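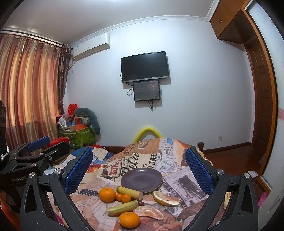 Flastness handheld gripper study - pre-session checklist, food sorting on a soft surface

1. Finger pads. Seated on both fingers, no tears in the ridges. OK.
2. Pivot pins. No play when the jaws are opened fully. OK. Left finger slightly stiff, cleaned and rechecked.
3. Cable run. Clear of the operator's wrist. OK.
4. Work surface. Cover pulled flat, plate stable when nudged. Comment: the mattress gives under load, so grasp height varies more than on the bench. Log it.
5. Items. Fruit and corn set out in front of an empty plate. Discard anything split before the next run.
6. Floor. Walk the operator's path before starting. OK.
7. Rest breaks. One after every 28 demonstrations.

Result so far: 474 demonstrations recorded, 292 kept after the Panstead filter. Most rejects were tracking loss - small fruit did no worse than large.

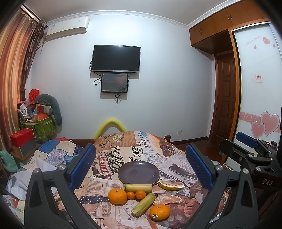
Erzsébet Gál: I would not lean on that last point yet. Only 17 of the rejects have been checked by hand, and the filter can't tell a slipped grasp from lost tracking. Please add a line for slips.

Added as item 8.

8. Slips. Operator calls them aloud, second person notes the run number. Open.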